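The Snack Table at Kershaw Hall: A Gallery

Every Friday in November the long room at Kershaw Hall fills up with people who claim they have already eaten. They have not. What follows is a record of the table that feeds them, kept over one month by someone who was supposed to be keeping the minutes instead.

A word about how to look at this page. There is one picture and a good many captions, because I wrote the captions first, in the evenings, with a cracker in the other hand. Treat them as the labels in a museum where most of the exhibits have been eaten.

1. The table before four o'clock

Brown top, four legs, one of them shorter than it was when we bought it. The Funddale catalog called this model a "hospitality surface." It has been hospitable to hot mugs, a leaking jar of pickled beets and one very long game of dominoes, and it has forgiven the first two.

2. The cloth question

We owned a tablecloth for 10 days. It was a good cloth, dark green, and everything placed on it slid slowly toward whoever had sat down on the corner. It now lives over the piano, where it is doing well.

3. Crackers, clear bags

The workhorse of the spread. People pick up a bag, look at it as though it might have become something else since last Friday, and then take two. I have come to admire the cracker. It asks for cheese, doesn't get any, and carries on.

4. The small wrapped things

These come in colors, and the colors have followings. There is a yellow faction and there is a blue faction, and they stand at the same end of the table being polite to each other. I have tasted both with my eyes closed. I would rather not publish the results while I still have to attend.

5. The sandwich, miniature

One and a half bites, if you have manners. Something pale on the outside, something red and something green inside, and a tendency to come apart at the exact moment you are asked what you do for a living. The correct technique is a firm pinch at the sides and no conversation until it's over. Squeeze too hard and the filling leaves by the back door. Squeeze too gently and you are holding a lid.

6. The Gutik tray, retired

For years the sandwiches were served on a Gutik party platter with compartments, six around the rim and a round one in the middle for dip. We never had dip. The middle compartment collected olive pits, a hearing aid battery and, one memorable afternoon, a raffle ticket that turned out to be the winning one. It has gone to live with the Christmas things. A plain flat tray does the job better, and people no longer feel obliged to fill all the sections.

7. Cola, in ranks

I used to stand the bottles in a bunch at the end of the table, where they looked like people waiting for a bus. Then we got a stepped rack and they became a choir. Same cola, same price, and the whole lot is gone an hour earlier than it used to be. Anybody who doubts the power of shelving is welcome to come and sit by the rack and feel it working on them.
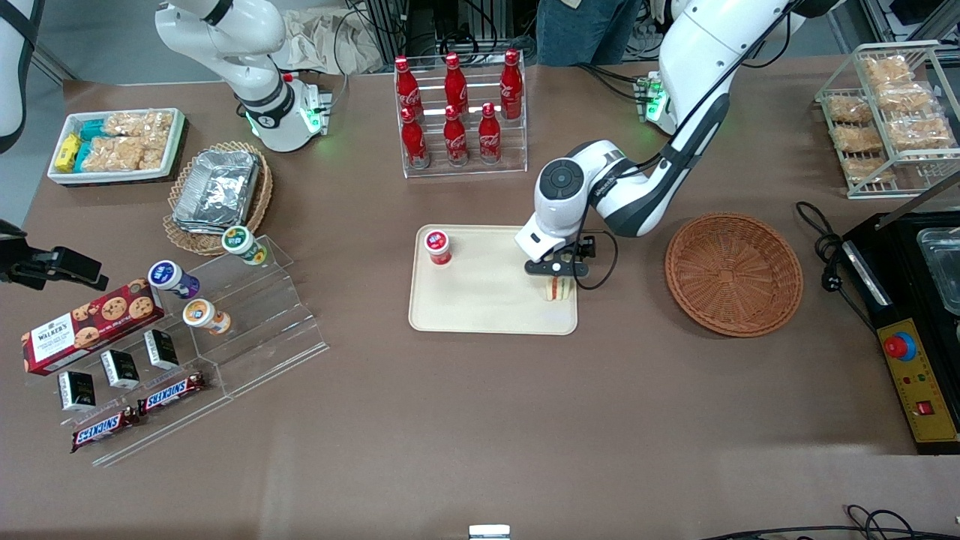 The one rule of the cola is that you take from the front. The back row is higher up and therefore more attractive, and every week somebody reaches over three perfectly good bottles to get at it, with their sleeve in the sandwiches. I've considered a sign. The last sign I made said PLEASE USE THE TONGS and was itself moved, with the tongs, to make room for a coat.

8. The snack bars, on wire

Golden, crunchy and sold to us as a sensible choice by a leaflet with a mountain on it. They have their own wire stand, which came from a Nerkard closing-down sale and was made, I believe, for postcards. The bars sit at a slant and look very available. They get taken by people on their way out, for the car, with the expression of somebody borrowing an umbrella.

9. Red lids

The lidded cup was my idea, and I'd like the credit before it's given to someone else. An open cup on a busy table attracts crumbs, elbows and people who think it's theirs. Put a lid on and it becomes nobody's problem. Our lids are red. The supplier also offered gray, and I ask you to picture a party with gray lids.

10. The basket

Wicker, round, and every hostess's favorite object until the moment she has to decide what goes in it. Ours has held bread rolls (excellent), wrapped mints (fine), clementines (they rolled out at the first bump) and car keys, which was never announced as its purpose but caught on quickly. I have stopped giving it instructions. Leave a basket on a table long enough and the public will tell you what it's for.

11. The second tray

There has to be a second tray. With one tray, everybody can see who took the last thing. With two, there is always the possibility that you were simply on your way to the other one. I consider this the single greatest kindness a host can do for a guest, and it cost us very little at Funddale.

12. Layout, a short history

In the beginning everything went in a line: savory, sweet, drinks. It made a queue, and a queue makes people say "ooh, go on then" thirty times an hour. Next came the island arrangement, with the food in the middle and everybody facing inward like a card game. It was sociable, and you couldn't reach the crackers without dancing with somebody. The present system puts the packets at the back, the drinks where you can see them from the door, and the sandwiches in the middle, where they can be supervised. It isn't elegant. A visitor from another hall called it "full." We took it as praise.

13. Quantities

The kitchen book recommends three sandwiches a head. The kitchen book has never met our heads. I make what fits on the tray, then I make what fits on the tray again, and I hide the second lot behind the coats until half past. Over the years I must have cut 3000 of these things into neat little stacks, and I still can't do a straight edge on the last one in the loaf.

14. Crumbs, a study

Crumbs travel. A cracker opened at one end of the table will be found at the other, and later in the hood of a child's jacket. The brown top hides them beautifully, which is why we chose it, and why nobody should put a sleeve down without a look first.

15. Half past six

My favorite hour, though I have never managed a decent picture of it. The choir is down to a soloist, the blue faction has lost to the yellow by a single packet, and a man who isn't hungry is standing over the last sandwich, waiting to be asked. So I ask him. He says well, if it's only going to go to waste.

16. Afterward

Wire stand folded, rack rinsed, trays in the long sink because they won't fit in the other one. The basket goes on top of the cupboard with whatever is in it. If you've lost a glove, a set of keys or two clementines, start there.

The table is up again next Friday from four. Please use the tongs, if you see them.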